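Prutis Two-Finger Gripper Kit (pointed fingers)

Home > Arms and grippers > Grippers > Prutis

Stock code: 1272
Availability: in stock
Last updated: March 2, 2022

The Prutis is a small two-fingered gripper for people who have already printed themselves an arm and are now wondering why it can't pick anything up. It bolts to the wrist block of most hobby-sized servo arms, takes one servo, and closes with the quiet confidence of a heron looking at a pond.

We sell four grippers for desktop arms and get asked which is best more often than we get asked for anything else, including refunds. There's no best one. There are several different ways of dropping a bean, and you should choose the one you can live with.

What you get

Two tapered fingers, printed, left and right (they are marked on the inside, please look before you force anything)
Gripper body and gear pair
One servo, with horn and screws
152 mm servo extension lead
Bag of fixings with two spares of each, which you will need
Printed build sheet, single side

You don't get an arm, a controller or a power supply. The listing has said so since we launched it and we'll go on saying so.

How it compares

We ran the Prutis against the Dolus and the Cao on the same arm, with the same servo and the same control board, so any complaints about the arm apply equally to all three. The job was moving dried beans from one pot to another. It's a miserable job for a gripper: beans are round, they roll, and they sit at the bottom of things with high sides. If you've watched videos of grippers stacking foam cubes, this is what they're not showing you.

Each gripper had 100 attempts at lifting a single bean and putting it down in the second pot.

Prutis (pointed fingers): 71 delivered
Cao (flat pads, rubber faced): 58 delivered
Dolus (wide curved fingers): 22 delivered

Before the Dolus owners write in, it's a good gripper for anything the size of an egg or bigger, and it held a full tin of shoe polish upside down while we went for lunch. It simply doesn't fit into narrow containers, and most of its failures were collisions with the rim. The Cao got in without trouble but tended to squeeze a bean until the bean left. A softer grip setting helped a little. We stopped adjusting it when Meirion pointed out that we'd spent a whole afternoon being kind to one gripper and not the others.

The Prutis lost most of its points in the first twenty goes, before we'd set the closing limit properly. Out of the box the servo wants to close past the point where the tips meet, and the fingers cross like someone hoping for good news. Set your limit first. The build sheet now has this in bold.

Fitting

Allow an evening. Centre the servo before you put the horn on, fit the gears with the fingers fully open, and check that both tips arrive in the middle at the same time. If one gets there early you're a tooth out. Route the lead with a decent loop at each joint, then move the wrist through its full travel by hand before you switch on. A tight lead will pull the fingers off to one side and you'll spend a week blaming the software.

Will it fit my arm?

Probably, if the wrist takes a standard-size servo horn. It fits the Bandmont printed arm directly. For anything else, compare your wrist block with the drawing on the downloads tab. Emails that say "it's the black one" are hard to answer.

Do I need a camera?

For fixed positions, no. Mark where your pots go, teach the arm the two spots, and it will manage. For beans scattered about a bench you'll want a camera looking straight down and a good deal of patience. Plain coloured paper under each container makes the sorting-out much easier for simple colour-finding code, and it's cheaper than anything we sell, so we mention it through gritted teeth.

Can it lift a mug?

By the handle, if the mug is light and you are brave. The points don't have much to offer a smooth wall.

Care

Wipe the tips now and then. Don't oil the gears. Spare fingers are listed separately as a pair, and most people order them in the same basket, having seen the word "tapered" and thought about their own driving.

Returns

Unused kits can come back within the usual period. Kits with crossed fingers and a warm smell can't. Questions to Meirion Ruddock through the contact form - he answers all of them, in order, and he'll ask whether you set the closing limit, so have that ready.
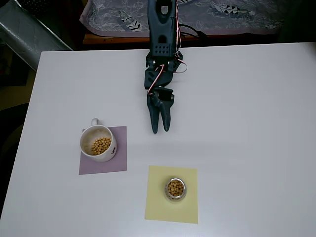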